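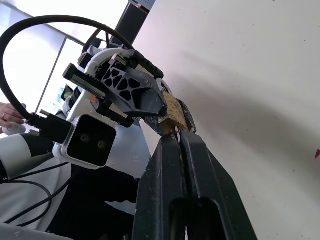
Get Involved > Open Calls > Skulia Storage Stories

Do you rent a storage unit? Did you used to? Have you been paying for one so long you couldn't tell me what's in the back of it? Then please keep reading, I would love to talk to you!

I'm Lensa Shiferaw and I'm putting together Skulia, an audio project and small printed book about the things people lock away and keep paying for. I got into this through my own unit, which I rented for four months between apartments and ended up keeping for six years. When I finally cleared it out I found a lamp I'd been missing (great), a box of cables (less great) and a bag of my aunt's letters that I had told the whole family were lost in the move. I called her from the parking lot and we talked until my phone died. After that I started asking everybody I met if they had a unit, and so many of them did, and they all had a story they wanted to get off their chest.

So far we've recorded 17 people and I want a lot more. I'm looking for anybody 18 or over who falls into one of these, or close to one:

- you have a unit now and you visit it all the time
- you have a unit now and you never go
- you're holding on to things for somebody else (a parent, an ex, a brother overseas, a band)
- you lost a unit, missed the payments, or had your things auctioned
- you buy units at auction, or you used to
- you work at the front desk, or cut the locks, or sweep up after move-outs
- you run a business out of one, or a hobby

I'm really short on that front desk group. We have one person, Henok Demissie, who did night shifts at a place with almost 2,000 units and talked for two hours without looking at his coffee. If you've done that job, email me first and read the rest later.

You don't need a sad story. People write in and apologize that theirs is only Christmas decorations. I love Christmas decorations. One of my favorite recordings so far is a man explaining how he packs a fake tree, with a lot of feeling about the tape.

What you'd be doing

You come in once, for an interview of up to 90 minutes. Tekle Weldu runs the recorder and I ask the questions, and it's only the three of us unless you want to bring a friend, which is fine. Bring one thing from your unit if you can. It can be small, a key is fine, an old lease is fine. If it's a sofa, bring a picture of the sofa. We put the thing on the table and start from there, and if we never get back to it that's okay too.

A few weeks later I'll send you a written version, usually 800 words or so, and you can cut whatever you like. Change your name, change your kid's name, take out the part about your landlord. Until you sign off on it, it doesn't go in the book. If you decide you want out completely, tell me before we go to the printer and you're out, no questions.

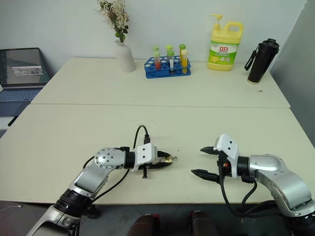 Two tabletops pushed together, seam and all.

Where and when

We record in the back half of the Cosby Building on Yimer Street. Use the side door, the front one sticks. There's a ramp, there's an elevator, and there are two free parking spots that I will fight to save for you if you let me know you're driving. The bus stops on the corner. Sessions run evenings and Saturdays through the end of November. If you can't get to us, Tekle can record over the phone, but I'd much rather have you in the room — phone calls make me talk too much.

Interviews are in English or Amharic. Mahlet Abera does the Amharic ones, and she is a better interviewer than I am, so don't feel you're getting second best.

What you get

$60 in cash on the day, whether or not we end up using your recording. Bus fare on top if you need it. Two copies of the book when it's printed, and the audio file of your own interview, which people seem to like having more than they expected. There will be snacks. The snacks are pretty good.

How to sign up

Send me an email at lensa@skulia.example with "storage" in the subject line, your first name, a phone number, and two or three lines about your unit. Please don't write me the whole story! I know it's tempting, but it comes out so much better when I'm hearing it for the first time and can interrupt you. Tell me which evenings are good and if there's anything you'd need from us, like breaks or a quieter room or a chair with arms.

I start booking on October 15, 2025 and I answer everybody, though it may take me a few days. If you've written and heard nothing after a week, write again, I've probably lost you under something.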